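COMUNICADO DE IMPRENSA

Para divulgação imediata

Nendari apresenta os resultados de março: dois braços robóticos já compõem um tabuleiro de lanche, mas a reposição ainda precisa de mãos humanas

NALTTHORPE – A Nendari divulga hoje os resultados do ensaio Pelletier, dedicado a uma pergunta que ouvimos em quase todas as visitas ao laboratório: as máquinas já conseguem fazer as pequenas tarefas de um balcão de loja? A resposta curta é que algumas sim, e com uma regularidade que nos deixou muito contentes. A resposta longa ocupa o resto deste comunicado.

O ensaio foi preparado com a Trirnia, que explora cafetarias e pontos de venda em estações e hospitais, e decorreu durante o mês de março nas instalações da Nendari em Naltthorpe. A equipa montou um balcão de lanches sobre uma mesa e pediu a um sistema de dois braços que executasse 12 tarefas correntes: ir buscar um produto ao expositor, passá-lo para o tabuleiro, devolvê-lo ao seu lugar, endireitar uma caixa tombada e outras do mesmo género. Foram registadas 276 tentativas, todas feitas sem que alguém tocasse na mesa entre o pedido e o fim da tarefa.

Das 12 tarefas, 9 cumpriram o critério combinado de antemão com a Trirnia, que exigia o produto certo, no sítio certo, sem queda e sem embalagem amachucada. É o melhor resultado que a Nendari obteve até agora com produtos de loja verdadeiros, comprados tal como qualquer cliente os compra.

"Passei anos a mostrar robôs que empilhavam cubos de madeira, e as pessoas perguntavam sempre, com toda a razão, para que é que aquilo servia", conta Muireann Buckley, responsável pelo ensaio. "Desta vez pusemos em cima da mesa coisas que se comem ao lanche. Ver o braço pegar numa sanduíche sem a esmagar e pousá-la como deve ser... confesso que houve palmas no laboratório!"

Um balcão é mais difícil do que parece

Quem trabalha ao balcão pega numa barra de chocolate sem pensar. Para uma pinça de dois dedos, a mesma barra obriga a escolher por onde agarrar, com que força e em que direção puxar, e tudo isso muda quando o produto seguinte é um copo com tampa ou um pão macio. O acrílico transparente traz outra complicação, porque as câmaras veem a mesa através das prateleiras e os reflexos confundem-se com arestas. Até a película de alumínio das embalagens de comida muda de aspeto conforme a luz.

A equipa decidiu manter tudo isto na mesa. Não se pintou o acrílico nem se colaram marcas nos produtos, e a luz é a do teto do laboratório. As posições variaram de uma tentativa para outra, com o expositor ora mais direito, ora mais enviesado, à maneira de um balcão a meio de uma manhã de trabalho.

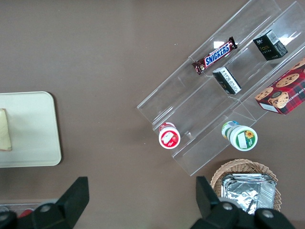

O tabuleiro e o expositor escalonado em acrílico, sobre a mesa de trabalho. Fotografias: Nendari 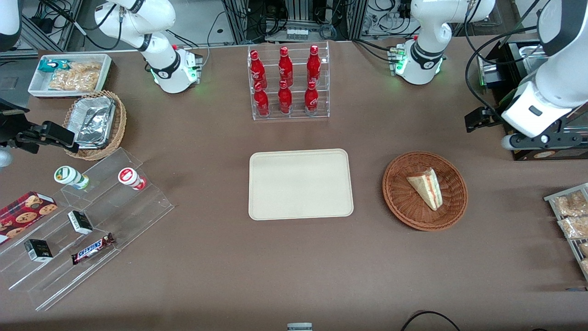
As tarefas que correram melhor foram as de pegar e pousar objetos rígidos. Caixas pequenas, garrafas e copos chegaram ao destino com uma segurança que a equipa não esperava tão cedo, e o sistema mostrou-se capaz de corrigir a pega quando a primeira tentativa ficava torta. Abria os dedos, recuava um pouco, voltava a aproximar-se. Este comportamento resulta do treino com demonstrações feitas por pessoas, que também hesitam e corrigem, e é talvez o aspeto do ensaio que mais entusiasma quem o acompanhou de perto.

As sanduíches deram mais trabalho. A Nendari reduziu a velocidade de fecho da pinça e ajustou o ângulo de aproximação ao longo do mês, até que a tarefa passou a cumprir o critério. Ficou lenta, e isso deve ser dito com clareza. Um funcionário da Trirnia compõe um tabuleiro completo no tempo que o robô leva a escolher o primeiro produto.

O que ainda não funciona

Três tarefas ficaram de fora. A primeira é separar embalagens de alumínio empilhadas, que encaixam umas nas outras e sobem aos pares. A segunda é retirar um saco de aperitivos do meio de outros sacos: o plástico dobra-se, escorrega, e muitas vezes vem o vizinho agarrado. A terceira é repor um expositor inteiro a partir de uma caixa de transporte, tarefa que junta todas as dificuldades anteriores e ainda exige perceber o que falta e onde.

Nimal Selvanayagam, que acompanhou o ensaio pela Trirnia, considera estas falhas tão úteis como os acertos. "Nas nossas lojas, a reposição é a parte pesada do dia. Compor um tabuleiro é agradável, fala-se com o cliente. Se me perguntam o que gostava de entregar a uma máquina, é precisamente aquilo que ela ainda não sabe fazer. Mas vi progressos de uma semana para a outra, e saí de cada visita com vontade de voltar."

A Trirnia não prevê, nesta fase, instalar robôs em lojas abertas ao público. O acordo entre as duas entidades cobre apenas a investigação e a partilha de resultados, incluindo os maus.

Próximos passos

A segunda fase do Pelletier vai concentrar-se nos sacos e nas embalagens empilhadas. A Nendari está a experimentar pontas de pinça mais finas e com maior aderência, e quer recolher demonstrações junto de quem faz reposição todos os dias, gente que conhece truques que nenhum engenheiro inventaria. Uma funcionária da Trirnia mostrou à equipa, por exemplo, que basta soprar entre duas embalagens de alumínio para as soltar. (Ainda estamos a pensar como ensinar isso a um braço robótico!)

Está também prevista uma variante doméstica do ensaio, com a mesma mesa e os mesmos braços, para tarefas como pôr a mesa do pequeno-almoço ou arrumar as compras. Muitos dos gestos são comuns aos dois ambientes, e a equipa quer saber quanto do que foi aprendido no balcão se aproveita na cozinha.

Os registos das 276 tentativas, com as falhas assinaladas, serão disponibilizados a escolas e grupos de investigação que os solicitem. Os jornalistas interessados em assistir a uma sessão em Naltthorpe podem marcar visita através do gabinete de comunicação da Nendari, de preferência para a parte da manhã.

Sobre a Nendari

A Nendari estuda a manipulação robótica de objetos do dia a dia, com equipas de engenharia e de formação instaladas em Naltthorpe.

Contacto para a imprensa: Muireann Buckley, Nendari, Naltthorpe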